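Prenach Rod and Gun Club
Minutes of the February Meeting

Dougal Semple called the meeting to order at 7:05 p.m. and thanked everybody for coming out on such a cold night, with a special welcome to the new families who joined over the winter. There were 36 members present. Nathalie Claeys read the January minutes, and they were approved with one correction: the ice fishing supper was put on by Mireille Hourani and her sister, and we are sorry to have left her sister out, as that chowder was a real treat.

Trout stocking: Wilma Leemans has spoken with the hatchery, and the truck is expected at the lower bridge at 8 a.m. on the second morning of the April stocking run. She could use more hands with buckets, and waders if you have them. Dehua Cai asked whether the upper pool could get a share this year. There was a good long talk about the state of the path down to it, which washed out badly in the fall, and it was agreed that Dehua and Dougal will walk it once the snow is gone and report back.

Youth Fishing Day: Mireille hopes to see as many children as last year, and maybe a few more. De Haan Hardware has kindly offered 20 rod and reel sets, and the club will buy the hooks, bobbers and worms. Lunch will be hot dogs, chips and apples, and Nathalie asked that anybody with a big cooler please let her know. Moved by Wilma, seconded by Dehua, to spend up to $40 on worms. Carried.
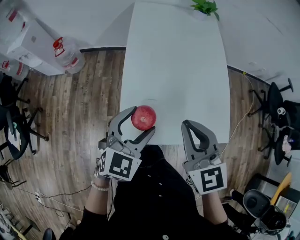

A red apple at the table.

Archery range: Two of the target butts are worn through in the middle and will be replaced before the 3-D shoot. Dougal priced new ones at Bavar Sporting Goods and felt they were fair – a little more than last time, but better made. Motion to buy two, carried with one opposed.

Hunter education: The spring class is full. Wilma is keeping a waiting list and asks that parents call her in the evening, please, as she can't get to the phone at work.

Old business: The boat trailer still needs lights. Dehua has the parts and would be glad of company while he puts them in.

The raffle was won by Nathalie, who very kindly gave the tackle box back for the youth day. Meeting adjourned at 8:40 p.m., with coffee and Mireille's date bars afterward.

Respectfully submitted,
Nathalie Claeys, Secretary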